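科目番号2733 描画基礎
第7回 線遠近法(2) 床・天板・奥行きの分割
11月20日(木) 担当:Darcy Nguyen

前回の補足から始める。前回の提出物では、箱の上面が開きすぎているものが目立った。多くは消失点を画用紙の中に無理に収めたことが原因である。消失点は紙の外にあってよい。机に紙を貼り、机の上に印をつけて定規を当てる。次の課題では、消失点が紙の外に出る構図を必ず一枚含めること。

## 1. 用語の確認

- **視点**:見る人の目の位置。線遠近法では一つの点とみなし、途中で動かさない。
- **画面**:視点と対象の間に立てた、透明な板と考える面。対象の各点と視点を結ぶ線が、この面を通る位置を描く。
- **視中心線**:視点から画面に垂直に下ろした線。画面と交わる点を視心と呼ぶ。
- **地平線(目の高さの線)**:視点を通る水平面が画面と交わる線。画面が鉛直なら視心を通る。
- **消失点**:互いに平行な直線の群が、画面上で集まる点。視点からその群に平行な線を引き、画面と交わったところが消失点になる。

最後の定義は覚えておくこと。消失点の位置に迷ったら、いつでもここに戻れる。画面に平行な直線の場合、視点から引いた平行線は画面と交わらない。したがって消失点はなく、図の上でも平行のまま描かれる。

## 2. 一点・二点・三点の区別

直方体の辺には三つの方向がある。そのうちいくつが画面と交わるかで呼び方が変わる。

| 呼び方 | 画面に平行な方向 | 消失点をもつ方向 |
|---|---|---|
| 一点透視 | 幅と高さ | 奥行き |
| 二点透視 | 高さ | 横の二方向 |
| 三点透視 | なし | すべて |

この呼び方は対象と画面の関係を指している。一枚の絵にある消失点の総数のことではない。部屋を一点透視で描いていても、斜めに置いた椅子には別の消失点が二つ必要になる。座面が水平なら、その二つは部屋と同じ地平線の上にのる。傾いたふたや坂道の消失点は、地平線の上か下に外れる。

下を向いて机を見る場合、画面は鉛直ではなくなる。机の脚は下方の消失点へ集まり、地平線は画面の上のほうへ移るか、画面の外に出る。机の上の静物を描くときはほとんどこの状態に近いが、見下ろす角度が小さければ脚を鉛直に描いても不自然には見えない。本科目では第3課題まで、鉛直線は鉛直に描いてよいことにする。

## 3. 正方形の床を描く

一点透視で、正方形のタイルを並べた床を描く手順を示す。教室では板書で行うので、各自ノートに同じ図を作ること。

1. 地平線を引き、視心Vを打つ。
2. 紙の下のほうに基線を水平に引き、等間隔に目盛りをとる。
3. 各目盛りとVを結ぶ。これが奥行き方向の線になる。
4. 地平線上に、Vから視距離(視点から画面までの距離)だけ離れた点Dをとる。これを距離点と呼ぶ。
5. 基線の端の目盛りとDを結ぶ。Dと反対側の端を使うと交点が多くとれる。
6. 手順5の線と奥行き線との交点を通り、水平線を引く。

手順5の線は、画面に対して45度をなす対角線の像である。タイルの対角線はすべて平行なので、同じ距離点に集まる。描き終えたら、使わなかった目盛りからもDへ線を引いてみる。線がタイルの角を順に通れば、作図は正しい。

奥行きの間隔を「前の列の何割」と決めて縮めていく描き方は使わない。列ごとに同じ比率で縮めると、一見それらしい床になるが、対角線が折れる。隣り合う列の縮み方は一定ではなく、遠くなるほど比が1に近づく。

Dを視心に近づけると視距離が短くなり、手前のタイルが大きく引き伸ばされる。遠ざけると落ち着いた床になる。最初の作図では、Dを画面の幅と同じくらい離すとよい。

## 4. 奥行きの分割と延長

すでに描いてある四辺形を、奥行き方向に二等分したいとき。対角線を二本引き、その交点を通って手前の辺に平行な線を引く。これは一点透視の場合で、二点透視なら平行線のかわりに消失点へ向かう線を引く。長方形の対角線は中心で交わり、この関係は投影しても保たれる。

同じ大きさの四辺形を奥に継ぎ足したいとき。まず奥の辺の中点をとる。手前の角からその中点を通る線を延ばし、反対側の奥行き線と交わったところが、次の四辺形の角になる。柵、並木、階段の手すりなどにも使える。

三等分以上は、測線を使うほうが早い。手前の角から水平な補助線を引き、等間隔の目盛りをとる。最後の目盛りと奥の角を結んで地平線まで延ばし、その点と残りの目盛りを結ぶ。奥行き線との交点が分割点になる。補助線の長さは自由に決めてよい。

補助線は硬い鉛筆で薄く引く。配布紙のStougaardは表面が柔らかく、強く引くと溝が残るので、筆圧に注意する。

## 5. 板張りの面を読む

板の継ぎ目は、面の向きを知る手がかりになる。実物の板張りで、継ぎ目が互いに平行だとわかっていれば、図の上の二本を延ばした交点がその方向の消失点である。交点が遠いときは三本以上を延ばして確かめる。一本だけ合わない場合は、板そのものが平行でないか、線の拾い方が悪い。

継ぎ目の傾きは、見る位置に対して左右のどちらに寄っているかでも変わる。視心の真下を通る奥行き線は図の上で鉛直になる。そこから左右に離れるにつれて、線は次第に傾く。中央の線を先に決め、それから左右へ広げると、全体の向きを崩しにくい。

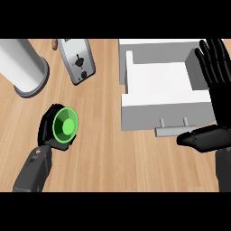 図1 木の天板(CG)。板状の筋は中央でほぼ縦、左右へ寄ると斜めになる。

木目を描き込むときも、まず板の筋を決め、木目はそのあとに入れる。木目の線は一本ずつ揺れているので、消失点を求める材料には向かない。節や濃い線に引かれて筋の向きを変えてしまう例が多い。濃淡は、手前をやや粗く、奥を細かくする程度で足りる。奥の木目まで手前と同じ間隔で描くと、面が立ち上がって見える。

筋の幅は、画面に平行な線に沿って測る。元の板幅が等しく、継ぎ目が奥行き方向に走っていれば、その線の上では間隔が等しくなる。斜めに測って揃えようとすると合わない。

## 6. 円と楕円

水平な円は、外接する正方形を先に描いてから入れる。正方形の各辺の中点で接し、対角線と交わる点も加えると形が決まる。円の像が閉じた曲線に収まる場合、その形は正しい楕円になる。ただし、楕円の中心と円の中心は一致しない。円の中心は対角線の交点にあり、楕円の中心はそれより少し手前にくる。

茶碗や皿では、地平線に近い円ほど平たくなる。口の縁と底の円を同じ平たさで描くと、底が浮いて見える。どちらも地平線より下にあるなら、底のほうを丸く描く。楕円の両端をとがらせないこと。

## 7. 授業内の練習

時間は20分。提出はしないが、終わりに隣の人と交換し、対角線の検査をする。

- 一点透視で床を描き、奥行き方向に7列とる。
- そのうちの一枚のタイルに円を入れる。
- 同じ床の上に、壁と平行でない向きで箱を一つ置く。

箱の消失点が紙からはみ出す人は、細長い紙を裏から継いでよい。定規が足りない場合は教卓のものを使う。

## 8. 課題

自宅か学内で、板張りの床または板の見える机を一つ選び、写生する。用紙はA3、鉛筆のみ。次の点を守ること。

- 地平線の位置を紙の端に小さく記す。紙の外にあるときは矢印と距離を書く。
- 補助線は消さない。
- 継ぎ目から求めた消失点を、別紙の略図に示す。
- 丸い器を少なくとも一つ置く。

写真をなぞったものは受け取らない。写真を見て確認するのはかまわないが、レンズによっては画面の端で直線が曲がるので、継ぎ目の向きは実物で確かめる。

採点は作図の正確さを主とし、仕上げの濃淡は参考にとどめる。提出は次回の授業の開始時。欠席する場合は、前日までに教務の棚に入れておくこと。

次回は斜面と階段を扱う。三角定規と、9月に配った方眼紙の残りを持参する。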